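Products > Hand-Held Tools > Grippers

Carkico G3 Hand-Held Gripper

The G3 is a two-finger gripper carried and operated by hand. It is supplied by Prillell for recording manual tasks in homes, kitchens and workshops.

Demonstration unit

The G3 can be tried at the Ellwood open day on Tue 8 May. Visitors work at a table with ordinary kitchen utensils, including spoons and wooden chopsticks. Long, thin handles are the harder test. The fingers should be opened fully before the approach and closed with the pads parallel to the handle.

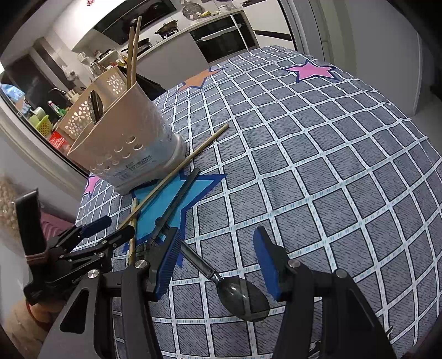

Specifications

Fingers: two, black, with blue ridged pads
Pad fixing: replaceable, 3 pad sets included
Weight: 485 g without clamp
Finger fastening: round screw caps, hand-tightened
Rated cycles between pad changes: 1,765

Ordering

Units ship from the Govden warehouse. Orders of 200 pads or more are packed separately and may arrive on a different day. Open-day visitors can reserve a unit at the desk; no deposit is taken. Clamps are sold separately and must be matched to the gripper body.

Service

Check the screw caps before each session. Return worn pads with the unit if a full inspection is wanted. The next service intake is in September.

Related items
G3 pad set, blue
Mounting clamp with knob
Carkico G3 carry case
Ellwood open day: directions and parking

This site uses cookies to remember your basket. Accept | Settings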